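# 3 Keeping a Small Gripper Honest

Most books on automation give upkeep a page near the back, after the maths. We have put it in the third chapter. A student who can write a tidy motion plan but can't tell a slack screw from a bad line of code will spend the term mending the wrong thing.

The gripper used in this chapter is the Mushi, a bench unit with a plastic body, moved by a small motor and fitted to a fixed stand. Its makers, Lumness, say that it needs "no routine attention" in its first 300 hours. We would treat that claim with care. It may well be true of a unit that opens and shuts on nothing at all. Ours has to pick up balls and cups, and the teaching bench at Privlow keeps a log that tells another story.

Fadwa Zaki ran that bench for two years and wrote up every fault. Her log holds 2248 entries, and the greater part of them never mention software. They mention screws, cables and fingertips. One entry from July reads, in full: "Grip weak. Changed force setting. Grip weak. Tightened finger. Fine."

You should be wary of this sort of evidence too. A log records what somebody did last before the fault went away, and the last thing done gets the credit. The finger may have been loose for weeks. The force setting may have mattered as well. Zaki says as much in her own notes, and it is one reason we trust them more than the Lumness leaflet.

## 3.1 Before you touch the settings

Switch off at the wall and wait for the motor to go slack. Then work from the tip upwards:

- Press each fingertip sideways with your thumb. It should not shift.
- Check the screws at the root of the finger. Use the hand driver, never the powered one, as plastic threads strip easily.
- Follow the cables along their whole length. They need enough spare loop for the full travel of the arm and no more.
- Look at the stand. If the upright has moved, every taught position is wrong, however good it looks on screen.

The Zetgate control program has a button marked "Auto-correct". It will shift all your stored points to hide a crooked stand, and it will do so without a word of warning. Leave it alone until Section 3.4.

Write down what you find before you change anything, even if it seems too dull to note. Exercise 12 depends on it.
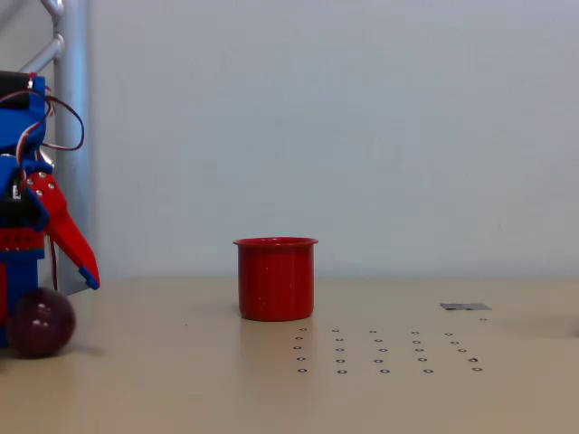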